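Notes for Unit 4: Writing Instructions That Other People Can Follow
Technical and Everyday Writing, evening section
Instructor: Nana Essien
Posted 11/27/24

Hello again, everyone. These notes cover what we talked about in class plus a few things I ran out of time for (I always run out of time on this unit, because I love it too much). Please read them before you start the draft, and bring a printed copy of your draft with you next time, double spaced, with wide margins so your partner has somewhere to scribble.

Where we left off

We had been looking at the two sets of directions for Skestero, the board game that Mostafa Kabbaj brought in for us. If you missed that evening, Mostafa had the original rule sheet, which runs to 1487 words, and his own rewrite for his nieces, which fits on one side of a page. We read both out loud and then tried to play from each. I think most of us were surprised by where we got stuck. The long one had every rule in it, and we still couldn't work out who went first until we had read all the way to the section called "Further Matters." The short one got us playing almost right away, but then two people landed on the same square and the whole table turned to look at Mostafa.

So there were two kinds of trouble, and I'd like you to keep them separate in your mind when you comment on each other's drafts. One is trouble with order: the fact is in there somewhere, but it arrives after the reader needed it. The other is trouble with gaps, where the writer knows something so well that it never made it onto the paper. Order problems are fairly easy to fix once somebody points at them. Gaps are harder, and you will almost never find your own.

Order

Start with what the reader must have on hand. After that, tell them what they will end up with, in one sentence if you can manage it. Then the steps. I know that sounds old-fashioned, and recipes have been doing it forever, but look at how much smoother a recipe is than the leaflet that comes with a shower curtain rod!

Within a single step, put the condition before the action. "If the dough sticks to your hands, add a spoonful of flour" is kinder than "Add a spoonful of flour if the dough sticks to your hands," because the person reading the second one has already reached for the flour. The same goes for warnings. A warning belongs in front of the step it concerns, on its own line, and it should say what could happen. "Be careful" tells me very little. "The lid will be hot" tells me what to do with my hands.

One action to a step is the usual advice, and I mostly agree with it. Small actions that happen together can share a line, though. "Open the envelope and take out the form" doesn't need to be two steps, and a reader who finds it split that way may start to wonder what you think of them.

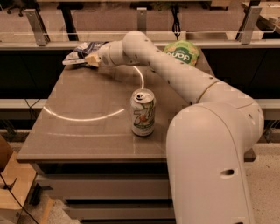
Verbs come next, and I'll try to keep this part short. Use the plain command form: turn, fold, press, write. Students often feel that commands are rude and soften them into "You will want to turn" or "The page should then be folded." I understand the feeling — I was raised to say please before everything — but in instructions the command form is the polite one. It saves the reader's time. Keep your courtesy for the introduction, where there is room for it.

Watch out for verbs that sound exact and aren't. "Adjust" is the one I circle most. Adjust it how, and in which direction? "Ensure" is another. If I am told to ensure that the form is complete, I still don't know what to look at. "Check that you have signed both pages" is something I can do.

Naming things

Pick one name for each thing and stay with it all the way through. In an essay you may have been taught to vary your words so you don't bore anyone, and in an essay that's good advice. In instructions it causes real confusion. If the thing is a "tab" in step two and a "flap" in step five, a careful reader will go looking for a second part. Your most careful readers are the ones you hurt most this way, which seems very unfair to them.

The house rules for Uno are a nice place to practice this. Nearly every family has its own, hardly any family has written them down, and people say "pick up," "draw," and "take" for the same move. Try writing out your family's version at home. You don't have to hand it in, but if you do, I'll be happy to read it.

Testing on a real reader

Give your draft to someone who has never done the task. Sit where you can see them, and don't speak. This is dreadful. You will want to help. Write down every place where they stop, go back, or make a face, and ask your questions only at the end. In August I did it with my own directions for using the library printer, and my tester gave up at step three, so please don't feel bad if yours does too.

The assignment

Write instructions for something you know how to do with your hands. The limit is 600 words. Test it on one reader, revise it, and turn in both versions along with your notes from the test. Those notes count for as much as the final version, so don't tidy them up. If you can't think of a topic, past students have done well with wrapping a round gift, threading a bobbin, and setting up a tent alone.

Reading for next time: the Soliman chapter on audience, and the Takham handout with the two bus schedules. Bring a pencil for the second one.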